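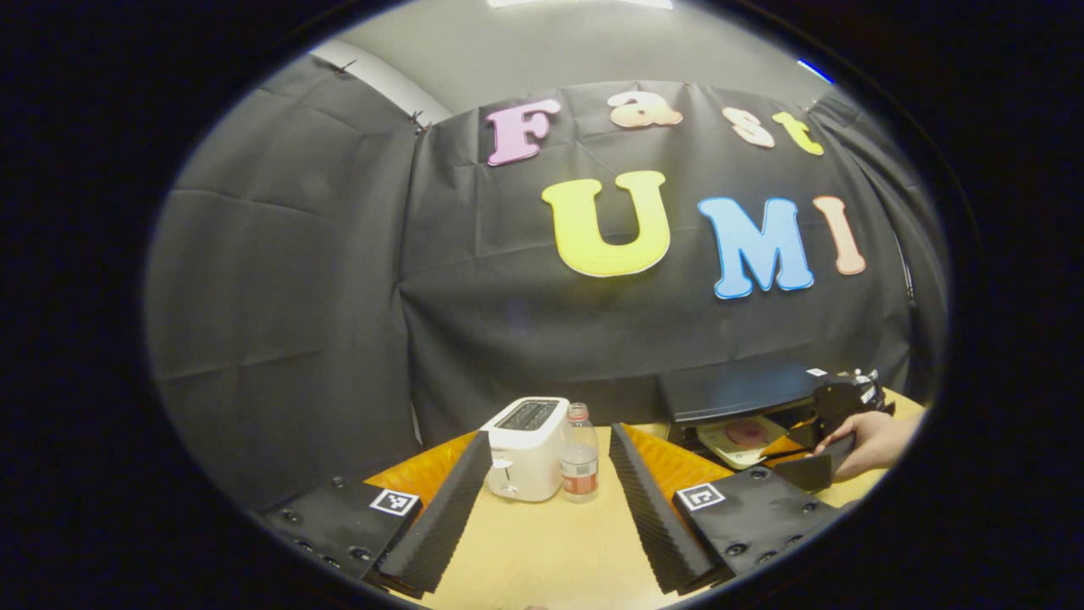
Toaster, grill, two grippers. Tuesday's view.

March 1, 2022

Quick one, train in 17 minutes. Spent the afternoon at the Rellow bench doing demos by hand – you hold a gripper in each fist and make the snack yourself, and the robot is meant to learn it from that. No joystick, thank god. I was awful on the remote arm in January.

First 5 goes were rubbish. Kept rushing the toaster, and the notes from Aralar say slow and smooth, same start every time. Then got the hang of it a bit. The ridged pads are grippier than you'd expect, wrists ache though. Proper ache.

Grill lid is the hard bit. Two hands, one lid, one plate, and you cant let your fingers help. I keep wanting to.

Letters on the black cloth cheer the place up, I like the pink F best. More tommorow if I can get the slot – need to try the lid left handed.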